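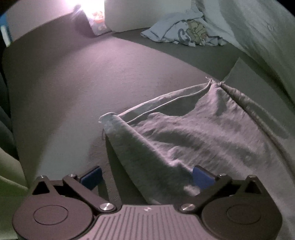
The Flat Fold

Thin fabrics are the most difficult items in the household linen press, and the ones most often put away badly. A bath towel will hold almost any fold it is given. A light cotton or a fine blend will slide, crease along the wrong line and open again on the shelf. For the housekeeping department at Trevadwood, which maintains 29 guest rooms and a residential wing, the handling of such pieces has become a matter of written procedure.

The procedure begins with the surface. Tomás Serrano, who has directed linen services at the house for 18 years, asks that every thin piece be spread out on a broad, bare table before any fold is made. Folding in the air, with the corners held at shoulder height, is permitted only for towels and heavy blankets.

"The table does half of the work," Mr. Serrano said during a visit to the linen room on a Thursday morning. "When the cloth is lying down, you can see where it is pulling. When it is hanging from your hands, you see only the weight of it."

Once the piece has been laid down, the wrinkles are worked out from the center toward the edges with the flat of the hand. Staff are instructed not to tug at the corners. Tugging draws the weave out of square, and a cloth that is out of square will never meet its own edges when folded. Small ridges that remain after smoothing are lifted gently and set down again. Those that persist are left for the iron.

Light is given equal attention. The lamps in the linen room were moved two winters ago from the ceiling to one side of the work tables, at the suggestion of the laundry contractor, Mornorent. Light from the side throws a small shadow behind each raised fold, and pale fabrics in particular show creases that an overhead lamp would flatten out. Several members of the staff objected at first to the glare. The lamps have since been raised slightly, and the arrangement has been kept.

The fold itself is plain. The far edge is brought to the near edge and the cloth is smoothed once more. It is then folded in thirds across its length, with the hem turned inward. The finished piece should lie flat without being pressed down. If it springs open, it is unfolded completely and started again from the beginning, a rule that new employees find tedious and that Mr. Serrano declines to relax.

The house inventory stands at 1,118 pieces, of which the thin cottons form the smaller part but take up the greater share of the week's labor. They are stored in stacks of no more than 5, on open shelves lined with plain paper. Taller stacks were used until the residential wing opened. The lower pieces came out with hard creases at the fold and had to be pressed a second time, and the practice was dropped.

Readers with less room at home may adapt the method without difficulty. A kitchen table is suitable if it is clean, dry and clear of crumbs. A made bed is less satisfactory, as the mattress gives under the hand and the wrinkles simply move elsewhere. Pieces larger than the table may be folded once, loosely, and then laid down for smoothing one half at a time.

Two matters remain under review at Trevadwood. The first is whether scarves and other personal items left by guests should be folded by the same rule or rolled. The second is the choice of shelf paper, for which samples from Moreira and Gostari are now being compared on adjoining shelves. Mr. Serrano expects to settle the question of the paper in January, when the winter linens are brought down and the shelves are emptied for cleaning.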